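Graltar Workshop Members Finish Printed Gripper for Shared Bench Arm

Design files and build notes to be released free in December

BRUKONITZ -- Members of the Graltar shared workshop have finished a two-finger gripper for the small robot arm they are building together, and will publish the design files in December for anyone who wants to make one at home.

The gripper is called the Chiu. It has long blue fingers with rows of rectangular pockets along their inner faces, divided by thin ribs. The ribs let the fingers give a little when they close on a cup or a bottle, and the pockets keep the print time down. One pair takes 11 hours on the workshop's older printer.

"We wanted a finger you could break on Saturday morning and have back on the arm by Saturday night," said Declan Moynihan, who leads the build. "The first few pairs were solid. They were heavy, they slipped on anything round, and it hurt to throw them out after all that plastic." 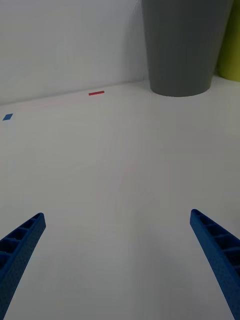 Moynihan said the total cost of the gripper, including the servo and fasteners but not the arm, came to $88. The group went through 49 test prints before settling on the current rib spacing. Most of the failures were at the base of the finger, where it bolts to the mount. The final version has a thicker base and one more screw.

A small camera mounted at the gripper sends video to a desktop computer, which runs the group's control software, Grustitz. The software was written by members over the past two winters. It finds colored marks on the tabletop and uses them to work out where the arm is, so the arm can be unbolted and put back without a full setup each time. Red and blue tape are used for the marks on the workshop's own table.

In a set of 87 trial picks with plastic cups, the arm completed 64 without help. The group will include the results of all the trials with the files. Clear cups gave the most trouble, and the software still has a hard time when direct sun reaches the table in the late afternoon.
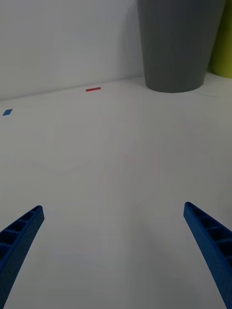 Work is now moving to the wrist joint, which has more play in it than the members would like. A new bearing holder has been drawn up and is waiting on parts. The group also plans to try a softer filament for the fingers, although Moynihan said the present material has held up well enough that he is in no hurry to change it.

The release will include print files, a parts list, wiring notes and the Grustitz source code. Builders will need a printer with a bed long enough for the fingers, a basic soldering iron and a set of metric hex keys. The mount can be changed to fit other small arms -- the drawing has the hole spacing marked.

Graltar will hold an open bench on Saturday at 10 a.m. for people who want to see the arm run or get help with a build of their own. There is no charge, and visitors may bring their own printed parts. Children under 12 need an adult with them at the bench.

Questions about the files or the open bench can be left for Declan Moynihan at the Graltar front desk.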